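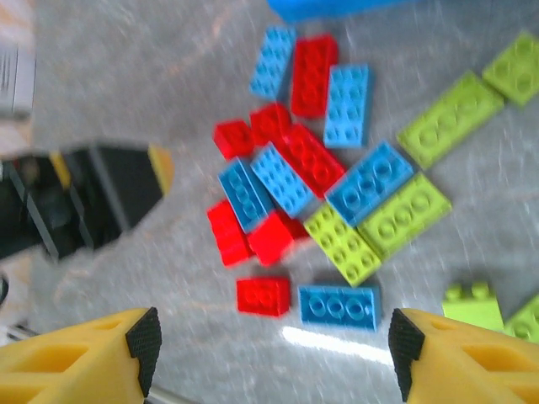
Large building bricks in blue, red and lime green, in a loose pile.

From: Daiane Bastos
To: Toy Library list
Date: 8 October 2019
Subject: Re: Sorting of large bricks

Dear members,

Thank you for the questions received since the September circular. Large bricks are to be sorted by color before they go back on the shelf. Sets with mixed colors will no longer be lent. The catalog now lists 1,248 large bricks, and no single loan may exceed 200. Bricks with cracked studs should be set aside for Plastel to replace.

Rogério Honorato wrote:
> Are branches expected to sort at the table or
> directly into the bins? Our bins have two
> compartments and we have more colors than that.

Either method is acceptable. Where a bin has 2 compartments, please keep blue in one and the remaining colors, bagged separately, in the other.

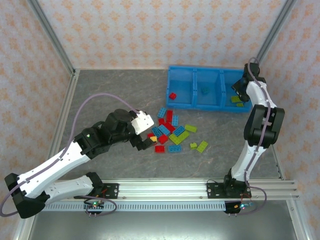
Welington Teixeira has asked that the small bricks be kept out of the large sets altogether, as families with toddlers borrow these most often. The request is approved and takes effect with the next loan period.

Sincerely,
Daiane Bastos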